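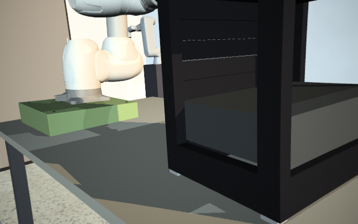 Surely anything is better than a drawer full of paper, a reader wrote under my last post, and if I'd only spend a wet afternoon scanning the lot I would never have to look for a receipt again.

Well, I spent the afternoon. I spent several. I've now got 183 scanned documents, a drawer that still won't shut and a good deal less patience with people who write about going paperless as if they'd given up smoking.

I should say I went in doubtful. Every few years someone announces the end of household paper, and every few years I buy another box file. But the comment nagged at me, and the drawer did need sorting, so I signed up for Zirora on the free plan and started with the top layer, mostly guarantees for things we no longer own.

The sales page promised that I could "find anything in seconds". That depends what you mean by anything. It found the word "boiler" in a takeaway menu (boiled rice, I suppose) and failed to find it in the service record for our Ruggiero, where the word is printed across the top in capitals. When I typed in the make instead, I got the insurance letter from our old flat in Adbridge. I've read that letter twice now and I still can't see why.

You can put this right by adding your own labels, of course. You open each scan, give it a sensible name, choose a folder and type in the date. I did a fair number of these before I noticed that I was doing the filing. It was the same filing I'd been putting off, only with a slower set of drawers and a small spinning circle.

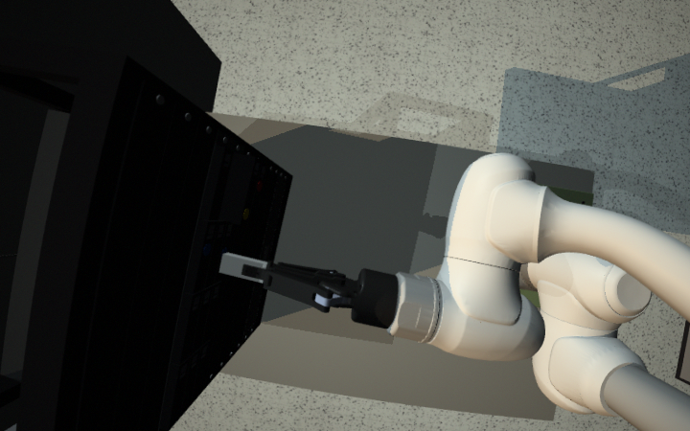
And the filing is the part that matters. People who could find their boiler papers before will find them on a screen, and people like me will lose them there as well. I don't believe a change of format has ever made anybody tidy. My mother kept everything in a biscuit tin with a rubber band round each year, and she could put her hand on a gas bill while still talking on the phone.

Then there's the free plan. It lets you keep up to 1000 pages, which sounded like plenty until I scanned the mortgage papers. Past that you pay by the month. I'm not against paying for things, but a cardboard box file costs what it costs and then leaves you alone. It doesn't write to ask whether you've considered the family plan.

I tried Fundotell too, for the bills, on the grounds that a separate thing might do one job properly. It wants to link to your bank, your energy supplier and your email, and it asks again each time you say no. If you refuse all of them you're left with a calendar and a picture of a piggy bank. I gave it a fortnight. Its great discovery was that I spend more in the weeks when I go to the supermarket. 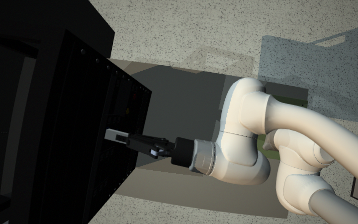 **Home and Money > Paperwork**

What have I kept, then? Less than I expected on both sides.

The scans I'm glad of are the ones I might need when I'm out of the house: the car insurance, the vaccination card, the back page of the passport. I can see the use of those. I'd also put in anything printed on that shiny till paper, which fades to nothing in a year or so and takes your guarantee with it. I found a receipt for the washing machine that was already just a slightly yellow strip with half a phone number on it. Scan those the day you get them, if you're going to scan anything.

Everything with a proper signature on it stays in paper. I rang the solicitor's office about the deeds and got a long pause, followed by "I'd hang on to them if I were you". The bank was cheerfully certain that a copy would do, and then the branch asked me to bring in the original. I've no idea which of them is right in law and I'm not going to find out by using the shredder.

The council is my favourite. They've stopped posting the council tax bill because it's greener, so now I have to log in, download it and print it out, as the library wants proof of address on paper. It used to arrive on a nice thick sheet. Now it uses my ink.

A friend argued that all this is just teething trouble and that the offices will catch up. Perhaps. They've had a while. I'd be more convinced if the services themselves looked like lasting. The first place I ever stored documents online closed down with a very polite email, and I had until the end of June to get my things out. I missed it. The biscuit tin has never sent me an email.

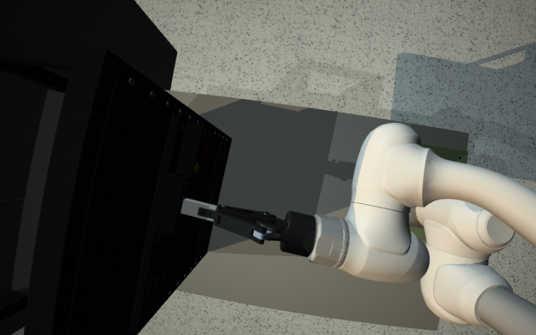
*Server cabinet and robotic arm.*

So the scanner has gone back in the cupboard under the stairs and I've bought 2 new box files, a green one for the house and a red one for everything else. The red one is nearly full. I'm leaving the Zirora account open for the passport page and the till receipts, and I'll look at it again when they next put the price up.

Still haven't found the boiler guarantee, by the way.

Posted 3/14/22 in Paperwork. Comments are open.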